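Search this site... Go

Packing and Household Goods, Unit 2: Sorting a Mixed Bin
Course notes, posted in November by your instructor
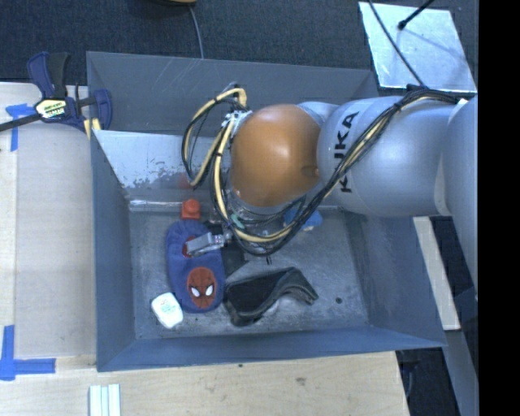 Mixed bins are my favorite unit, and I know I say that about every unit, but this time I mean it! A mixed bin is whatever didn't have a home when somebody cleared a room: soft stuff, hard stuff, toys, odd bits. Your first job is to look before you sort. Say what each thing is out loud if it helps (it helps me). The dark blue slipper with the Spider-Man face on it is an easy call, kids' footwear, soft goods, done. The bright red block-shaped thing with the knob on top is harder, and I'd put it under "hard, unidentified" until I'd turned it over. Please don't guess from color alone. I've lost more time to red things that looked like toys than I care to admit.

Soft goods first. Slippers, hats and socks go in the Fedier tray, flat, with the soles facing down. A single slipper does not get thrown out! It waits on the Pirken shelf for 2 weeks in case its partner shows up in another bin.

Small parts next. Little dark pegs and flat scraps love to hide beside bigger things, so run your hand along the floor of the bin before you call it done (gloves on, please, old metal can be scratchy). Anything shorter than your thumb goes in a Truvow bag, and the bag gets the bin number.

For lab you'll sort one bin in 10 minutes, then write it up on the Rallis sheet. Keep the write-up under 800 words. Most of you won't need half that.

Reading for next time: the handout on shoe pairs, pages 2 and up.

3 shares | 0 comments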